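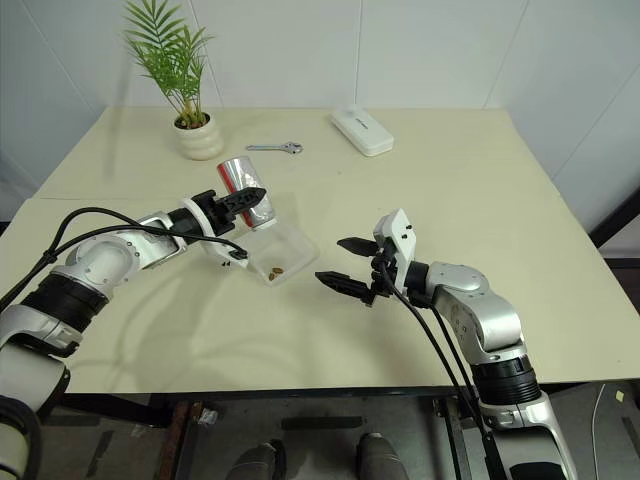 **From:** Katherine Huanca
**To:** Goodall Street shared kitchen list
**Date:** December 20, 2025
**Subject:** Re: Cans and nuts on the break table

Answering the questions below in order. I've trimmed the parts about parking, which belong in the other thread.

> Can we settle what goes where on the break table? I put a can in the bin under the window and was told it should have gone in the crate. Then I went looking for the crate and it was full of cardboard. Also, are the nuts in the clear container for everyone? They were still out when I locked up and I didn't know if I should put a lid on them or throw them away. I had the same question in April and I don't remember an answer.
>
> One more thing. The plant looks fine to me but two people have told me they are watering it, and I am doing it too.
>
> - Stollum end, upstairs

Cans first. Empty cans go in the crate by the back door. The bin under the window is for trash only. The cardboard was my fault. I had flattened the boxes from the Esetti delivery and set them in the crate while I looked for string, and then I forgot about them. They are out now. Please rinse cans before they go in. We had ants in April and they came straight to that crate.

If a can still has something in it, pour it down the sink, not into the plant. Drinks left on the table at closing get poured out by whoever locks up. If you want to keep yours, put it in the fridge with your name on it.

Clear containers: yes, snacks in the open ones are for everyone. The rule we used at the old place was that anything without a name is shared, and I would like to keep it. Nuts can stay out during the day. At night they get a lid, and the lids are in the second drawer with the dish towels. If you finish what is in a container, wash it by hand and leave it upside down on the rack. The plastic ones went cloudy in the dishwasher last time and we had to replace the set.

A few people can't be around nuts, so please keep them in their own container and don't mix them with crackers or anything else. Wipe the table afterward - a damp cloth is enough on that top. Don't use the scrub pads.

Plant: one person should water it. I'll put a card on the wall by the light switch and whoever signs it has the job until the card is full. Until then, please leave it alone. The fronds are green and it doesn't need three of us. If you move it to wipe under it, put it back near the wall so it doesn't get knocked over.

There was also a small wrench on the table, toward the back. If it is yours, please take it home or hang it in the tool closet. I'd like tools to stay off that table in general, as we eat there.

On money, the snack jar had 26 dollars in it when I checked. I spent 90 at Fallirau on coffee, filters, nuts and dish soap and will put the receipt in the folder. We are allowed 200 for the quarter, so please ask before buying anything large. Someone asked for a second fridge and the answer is no for now, mostly on account of the outlet.

The code for the supply closet is changing in the new year. I'll tell people in person and won't put it on the list.

If I missed a question, reply here and keep the subject line the same so it stays in one thread.

Katherine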